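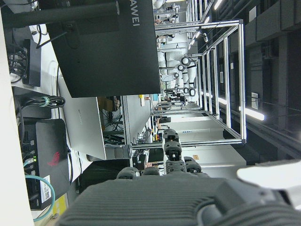

Ein Schreibtisch sei in den meisten Büros der einzige Ort, für den sich niemand zuständig fühle, meint Ermira Radonjić. Reinigungsdienste dürften ihn nicht abräumen, die Informationstechnik betreue nur die Geräte, und wer daran arbeite, schiebe die Kabel beiseite, bis der Platz nicht mehr reiche. Seit Mai gilt am Standort Tultthorpe deshalb eine Arbeitsplatzordnung, an deren Ausarbeitung sie beteiligt war. Über die Erfahrungen der ersten Wochen gab sie gemeinsam mit Borislav Stojanović Auskunft.

Die Ordnung umfasst 69 Arbeitsplätze in zwei Gebäudeteilen. Geregelt werden die Aufstellung von Monitoren und Netzwerkgeräten, die Führung der Leitungen sowie die Kennzeichnung von Netzteilen. »Wir haben zunächst aufgenommen, was auf den Tischen steht«, berichtet Radonjić. »Router, Laptop, Bildschirm, dazu ein Anschlussgerät und sehr viel Kabel. Die Geräte werden fast alle gebraucht. Bei den Kabeln konnten uns die Beschäftigten in vielen Fällen nicht sagen, wozu sie dienen.«

Stojanović verweist auf die vorhandenen Monitorarme. Sie seien vor Jahren angeschafft worden, um Tischfläche zu gewinnen. Die gewonnene Fläche sei jedoch bald mit Geräten belegt worden, die zuvor auf dem Boden oder im Schrank gestanden hätten. »Ein Arm trägt den Bildschirm, mehr leistet er nicht«, so Stojanović. »Die Leitung muss am Arm entlanggeführt und befestigt werden, und zwar mit genügend Spiel an den Gelenken. Sonst zieht sie bei jeder Bewegung am Stecker.«

Für überschüssige Kabellängen schreibt die Ordnung wiederverwendbare Binder vor. Lose Bündel sind zulässig, sofern sie nicht auf Geräten liegen. Auf die Frage, ob farbige Binder einen praktischen Nutzen hätten, antwortet Radonjić zurückhaltend. Eine Farbe könne helfen, ein Bündel schnell wiederzufinden. Ein verbindlicher Farbschlüssel sei erwogen und verworfen worden, da er bei jedem Gerätetausch hätte gepflegt werden müssen.

Strenger sind die Vorgaben für Router und Netzwerkverteiler. Sie dürfen auf der Tischplatte verbleiben, wenn Anschlüsse und Typenschild zugänglich sind und die Lüftungsöffnungen frei liegen. Der Abstand zu Trinkgefäßen war Gegenstand längerer Beratungen mit der Personalvertretung, an denen auch Panagiotis Grgić teilnahm. Man verständigte sich auf 60 Zentimeter. »Das ist auf einem schmalen Tisch viel«, räumt Stojanović ein. »Wo es nicht geht, wird das Gerät an die Rückseite versetzt.«

Die Kosten beziffert der Standort auf rund 900 Euro, im Wesentlichen für Binder, Kabelkanäle und Etiketten der Firma Softić. Neue Möbel wurden nicht beschafft. An 13 Plätzen stehen die Arbeiten noch aus, darunter mehrere mit eigenem Versuchsaufbau. Dort werde die Umstellung mit den Nutzenden einzeln abgestimmt, erklärt Radonjić. Laufende Verbindungen würden grundsätzlich nicht ohne Rücksprache getrennt.

Kritik gab es vor allem an der Kennzeichnungspflicht. Einige Beschäftigte hielten es für übertrieben, jedes Netzteil zu beschriften. Radonjić hält daran fest: »Wenn ein Platz umzieht, sind die Netzteile das Erste, was verwechselt wird.«

Jeweils am Mittwoch bietet Stojanović eine Sprechstunde an, in der auch nicht mehr benötigte Kabel abgegeben werden können. Über eine Übernahme der Ordnung am Standort Trurkatstead ist noch nicht entschieden.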